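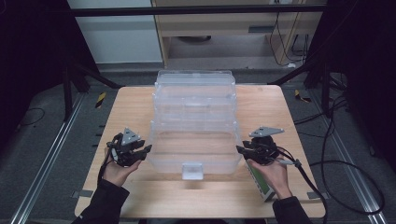
## 4 种子的干燥、分装与存放

本章适用于 Tostari 家庭种子储藏套装的日常使用,内容包括种子入库前的处理、分装、标签、柜内布置、湿度维护和出库。柜体安装和电源连接见第 3 章。发芽测试的详细方法见第 5 章,本章只说明何时需要做测试。

套装由以下部分组成:

- Ornby 储藏柜(含隔板、门封条、温湿度表)
- 透明分层盒,带抽屉
- Giltex 干燥剂包和指示卡
- 干燥托盘、细目筛、纸质种子袋
- 421 号登记表

种子袋和登记表可用同等规格的产品代替。干燥剂请使用带颜色指示的型号,否则第 4.6 节的判断方法不适用。

### 4.1 适用的种子类型

储藏前先确认种子属于哪一类。

| 类型 | 常见种类 | 能否按本章储藏 |
|---|---|---|
| 耐干型 | 番茄、辣椒、莴苣、豆类、甘蓝类、多数一年生草花 | 可以 |
| 短寿命耐干型 | 洋葱、韭葱、欧防风、香芹 | 可以,每年复测 |
| 不耐干型 | 橡子、板栗、部分热带果树种子 | 不可以 |
| 需湿冷层积的种类 | 部分苹果、山楂、芍药 | 干燥前查阅该种的单独说明 |

> **注意:** 不耐干型种子一旦过度失水即丧失活力,且无法恢复。不确定类型时,先取少量试干,其余保持原状。

包衣种子和丸粒种子按供应商包装上的期限使用。不要对这类种子加湿或重新清洗。

### 4.2 采收后的清理

#### 4.2.1 干果类(豆荚、蒴果、花序)

1. 在植株上自然干燥至果壳变脆。遇连续阴雨时整株拔起,倒挂于通风的室内。
2. 将果壳放入布袋,隔着布揉搓,使种子脱离。豆类可直接手工剥取。
3. 用粗筛除去大块碎壳,再用细目筛除去粉尘。
4. 将筛余物平铺在浅盘中,用小风量吹去轻质杂物。风从侧面来,盘下垫一张浅色纸,便于收回被吹出的种子。
5. 拣出破损、发霉、有虫孔和明显干瘪的种子。

辣椒种子清理时戴手套。操作后洗手,洗手之前不要触碰眼睛。

#### 4.2.2 浆果类(番茄、黄瓜、酸浆)

1. 选取完全成熟的果实。黄瓜留种应留至果皮发黄,食用成熟度的黄瓜不能采种。
2. 切开果实,将种子连同果浆挤入玻璃容器。
3. 加入少量清水,用纱布盖口,在室温下静置。番茄一般静置两到三天,每天搅拌一次。
4. 表面出现气泡且种子沉底后,倒去上层漂浮物。
5. 在细目筛中用流水冲洗,直至手感不再黏滑。
6. 将种子摊在干燥托盘或未上釉的陶盘上。不要使用厨房纸巾,种子干后会与纸纤维粘连。

> **小心:** 静置时间过长,番茄种子会在容器内发芽。室温较高时应提前检查。

#### 4.2.3 带绒毛或翅的种子

绒毛可保留,但会占用袋内空间并吸附湿气。需要去除时,将种子与少量干净的干砂一同放入有盖的容器中轻轻摇动,再过筛分离。翅状附属物沿边缘折断即可,折断时不得损伤种皮。

### 4.3 预干燥

预干燥的目的是使种子达到可以与干燥剂一同密封的状态。湿度过高的种子直接放入密闭容器,容器内壁会结露。

1. 将种子单层铺在干燥托盘上。同一托盘只放一个品种。
2. 在托盘边缘放一张临时标签,写明品种和采收月份。标签须与托盘固定,不可仅压在托盘下面。
3. 将托盘置于阴凉通风处。环境温度不得超过 30 ℃。
4. 每天翻动一次。
5. 种子达到第 4.3.1 节的判断标准后,转入下一步。

不得使用烤箱、微波炉、暖气片或阳光直射进行干燥。使用风扇时,气流应从托盘上方平行掠过。细小种子(罗勒、烟草、秋海棠)须加盖一层薄纱。

#### 4.3.1 干燥程度的判断

有水分测定仪时,以读数为准,多数蔬菜种子的目标含水量为 8 %。没有测定仪时可用下列方法:

- **豆类、玉米:** 放在硬面上用锤轻敲,应碎裂。压扁或留下凹痕说明仍然过湿。
- **南瓜、西葫芦:** 两指弯折,应脆断。
- **番茄、辣椒:** 弯折时有明显阻力,随后断开。
- **细小种子:** 倒入干燥的玻璃瓶,密封后放置过夜。瓶壁无雾气,种子能自由流动,不结团。

破坏性试验每批只取少量,试验用过的种子不得放回。

### 4.4 分装与标签

#### 4.4.1 分装

分装宜在空气干燥的日子进行。若室内湿度偏高,先将种子在盛有干燥剂的密闭容器中平衡过夜,再打开分装。

1. 清洁操作台面,收起其他品种的种子和标签。
2. 按一次播种的用量分成小份。这样取用时只打开一袋,其余保持密封。
3. 将每份种子装入纸袋。细小种子先用折叠的蜡纸包好,再放入纸袋。
4. 纸袋折口两次,用纸胶带封住。不要使用订书钉。
5. 将同一品种的纸袋归拢,放入分层盒的同一抽屉。
6. 抽屉内放一包 Giltex 干燥剂和一张指示卡。指示卡正面朝上。

换品种前,重新擦拭台面、漏斗和托盘。漏斗颈部和托盘的折角是混杂的主要来源,应用干毛刷逐处清理。

> **注意:** 甘蓝、芥菜、萝卜、芜菁的种子外观接近,肉眼难以区分。这几类种子不得在同一时段内分装。

#### 4.4.2 标签内容

每个纸袋应有下列信息,使用铅笔或耐光的颜料墨水书写。圆珠笔和普通水笔的字迹会随时间褪色。

- 品种名称(有学名时一并写出)
- 来源:自留、交换或购买
- 采收年份和月份
- 批次代码
- 隔离方式(套袋、人工授粉、距离隔离或未隔离)
- 最近一次发芽测试的结果

批次代码由品种缩写、年份末两位和流水字母组成。同一品种在同一年分两次采收时,流水字母顺延,不得合并。从不同植株采收、需要分别观察后代表现的种子,也应分批编码。

未隔离的异花授粉作物(南瓜属、玉米、甘蓝类)在标签上加写“未隔离”。此类种子可以自用,不宜用于交换。

#### 4.4.3 登记

纸袋入盒后立即填写 421 号登记表。登记表以批次为单位,每批占一行。填写要求:

1. “位置”一栏写到层和抽屉,例如“上层,左抽屉”。
2. “数量”一栏大粒种子按份数填写,细小种子按重量填写。单位必须写出。
3. “备注”一栏记录异常情况,包括霉变剔除、干燥中断、纸袋更换等。
4. 写错时用单线划去,在旁边改写。不使用修正液。

登记表放在柜外。表格副本可以是电子文件,但柜门旁应始终有一份纸质表。

### 4.5 入柜

#### 4.5.1 柜的位置

Ornby 储藏柜应放在温度稳定的房间内,室温长期不高于 18 ℃ 为宜。避开以下位置:

- 紧邻灶具、洗衣机或热水管的墙面
- 有直射阳光的窗下
- 未做防潮处理的地下室地面
- 存放成熟水果的食品间

柜背与墙之间须留出空隙,以手掌能竖直伸入为准。柜脚调平后,门应能在半开位置保持静止。门自行合拢或自行敞开时,按第 3 章重新调平。

北侧外墙在冬季可能结露。若柜只能靠此墙放置,应在柜背加装隔热板,并在入冬后的第一个月内每周查看一次柜背。

#### 4.5.2 柜内布置

1. 将隔板插入所需高度,确认两侧卡扣均已到位。
2. 将分层盒放在隔板中部,盒壁不接触柜壁。
3. 重的种子(豆类、玉米、南瓜)放在下层。
4. 短寿命种类放在与视线齐平的一层,以便每年复测时不致遗漏。
5. 将温湿度表挂在中间隔板的下方,不要贴近门缝。
6. 关闭柜门,绕门封条一周检查有无翘起。

柜门关闭后等待一昼夜再读数。刚入柜时的读数受开门影响,不用作判断依据。

> **小心:** 不要将活体植物、球茎、块茎或未经预干燥的果实放入同一柜内。

#### 4.5.3 分层盒的使用

抽屉应平直拉出。拉动时用另一只手扶住盒体,叠放层数较多时尤其如此。抽屉阻滞时停止用力,检查是否有纸袋卡在滑道上方。

移动分层盒前先确认各层之间已对齐。盒体可用软布和中性清洁剂擦洗,彻底晾干后再装入种子。不得使用酒精、丙酮或含研磨剂的清洁剂,透明塑料会因此出现裂纹或发雾。不得放入洗碗机。

抽屉不宜装满。装填高度应低于抽屉侧壁,使纸袋不与上一层的底面摩擦。

### 4.6 湿度维护

#### 4.6.1 检查周期

| 项目 | 周期 | 说明 |
|---|---|---|
| 柜内温湿度 | 每周 | 固定在同一时刻读数,例如周日上午 |
| 指示卡 | 每月 | 逐抽屉查看 |
| 门封条 | 每季 | 擦净并检查弹性 |
| 虫害检查 | 每季 | 见第 4.8 节 |
| 登记表与实物核对 | 每年 | 建议在 5 月播种结束后进行 |

读数时先看表,后开门。柜门上的观察窗有水汽或污渍时,用干布从外侧擦净。

#### 4.6.2 指示卡的判读

- **蓝色:** 干燥剂有效,无需处理。
- **蓝色与粉色之间:** 两周内复查。
- **粉色:** 更换干燥剂包。

不同抽屉的指示卡颜色不一致时,先检查变色抽屉内的纸袋。某一批种子干燥不足,会使该抽屉的干燥剂提前饱和。此时应将该批取出,重新预干燥,同时更换抽屉内的干燥剂和纸袋。

全部指示卡在同一时期变色,多由门封不严造成。处理方法见第 4.9 节。

#### 4.6.3 干燥剂的再生

1. 从抽屉中取出饱和的干燥剂包,换入备用包。
2. 确认包装布上印有可再生标记。无此标记的干燥剂包不得加热。
3. 将干燥剂包平放在金属网架上,彼此不重叠。
4. 按包装所印的温度和时间加热。
5. 加热后立即移入可密封的玻璃罐,在罐内冷却。
6. 冷却后查看颜色。未完全恢复者再加热一次,仍不恢复则报废。

> **警告:** 加热后的干燥剂包表面高温,须使用隔热手套。加热场所应通风。颗粒漏出时不要再次加热,清扫后丢弃。误食或入眼时按包装说明处理,并及时就医。

刚再生的干燥剂吸湿能力强。细小种子的抽屉内不应放入超过规定数量的干燥剂包,过度干燥会延迟发芽。

### 4.7 出库与回库

1. 查登记表,确定位置和批次。
2. 将所需纸袋取出,关闭抽屉和柜门。
3. 纸袋保持封口,在室温下放置,待温度与室内一致后再打开。从冰箱中取出的种子必须执行此步骤。
4. 打开纸袋,取用种子。
5. 在登记表上记下取用量。

豆类种子出库后若直接浸种,吸水过快可能使子叶开裂。播种前将其放在普通室内空气中回湿一到两天。

未用完的种子当日回库时,可沿用原袋,重新折口封住。隔日或更久才回库的,应先在干燥剂容器中平衡过夜。带到田间的纸袋一律不直接回库:倒出种子,检查有无泥土和虫卵,换新袋后重新干燥,标签信息逐项抄录。

#### 4.7.1 交换与邮寄

寄出的种子另附一张标签,内容与袋上标签相同。邮寄时使用硬纸板夹护,防止分拣设备压碎大粒种子。向境外寄送前,应查明目的地的检疫规定。

收到的种子先作隔离,放在柜外的单独密封容器内,完成虫害检查后再按第 4.3 节处理。对方标签随种子保留,不要撕去,可将其折入新纸袋中。

### 4.8 虫害与霉变

#### 4.8.1 豆象

豆象幼虫可能在采收时已位于豆粒内部,外观不易发现。豆类入柜前可作冷冻处理:

1. 确认豆粒已按第 4.3.1 节充分干燥。含水量过高的种子冷冻后会受损。
2. 将豆粒装入密封容器,尽量装满,减少空隙。
3. 放入家用冷冻室,连续冷冻一周。
4. 取出后保持密封,回到室温后再打开。
5. 检查并剔除有圆孔的豆粒,随后分装。

柜内发现成虫时,将该抽屉全部纸袋取出,装入密封袋,按上述步骤处理。空抽屉用温水洗净晾干。相邻抽屉在随后一个月内每周查看。

#### 4.8.2 霉变

种子表面有霉斑或纸袋有霉味时,该批次不再作长期储藏。其中外观完好的种子可挑出并尽快播种,播种情况记入备注栏。纸袋和干燥剂包一并丢弃。

处理霉变种子时佩戴口罩,在室外或通风处打开纸袋。

### 4.9 故障排查

| 现象 | 可能原因 | 处理 |
|---|---|---|
| 柜内湿度持续上升 | 门封条脱出或老化 | 重新压入;失去弹性则更换 |
| 柜内湿度上升,门封正常 | 入柜种子过湿 | 逐抽屉查看指示卡,取出相关批次 |
| 抽屉内壁有水珠 | 冷热交替或种子过湿 | 取出纸袋,擦干,重新预干燥 |
| 温湿度表无变化 | 电池耗尽或传感口堵塞 | 更换电池;用软刷清洁传感口 |
| 指示卡颜色斑驳 | 卡片受污或直接沾水 | 更换指示卡 |
| 抽屉不能推到底 | 滑道内有种子或纸屑 | 拉出抽屉,用干刷清理 |
| 纸袋折口松开 | 胶带受潮失黏 | 换纸胶带,检查该抽屉湿度 |
| 发芽率逐年下降过快 | 储温偏高,或采收时未充分成熟 | 检查柜的位置;下一季延后采收 |

门封条检查方法:将一张薄纸夹在门与柜体之间,关门后向外抽。纸应有明显阻力。沿门的四边依次进行,铰链侧不可省略。

温湿度表的校验可使用饱和食盐法。将表与一小杯湿润的食盐放入密封袋,静置一夜,读数应接近百分之七十五。偏差记在表背面的贴纸上,日后读数时扣除。

### 4.10 长期停用

柜内不再存放种子时:

1. 取出全部纸袋,按登记表逐批核对。
2. 取出干燥剂包和指示卡,装入密封罐。
3. 取下温湿度表的电池。
4. 擦净柜体内部,敞门晾干。
5. 用纸条垫在门与封条之间,使柜门不完全闭合。

分层盒可留在柜内,抽屉拉出少许。重新启用时从第 4.5 节开始执行,并在放入种子之前空柜运行一昼夜。

### 4.11 备件与修订

| 备件 | 适用部件 |
|---|---|
| 门封条,整圈 | Ornby 储藏柜 |
| 隔板卡扣 | Ornby 储藏柜 |
| 干燥剂包,可再生 | 全部抽屉 |
| 指示卡 | 全部抽屉 |
| 登记表活页 | 421 号登记表 |

备件由 Amundsen 备件部供应,订购时请注明柜体铭牌上的型号。旧款圆角门与现款门封条不通用。

本章编写:Linnea Rønning。技术审阅:Sverre Wikström。本次修订改写了第 4.6.3 节的再生步骤,并在第 4.8.1 节中增加冷冻前的干燥要求。持有旧版手册的用户应以本版第 4.8.1 节为准。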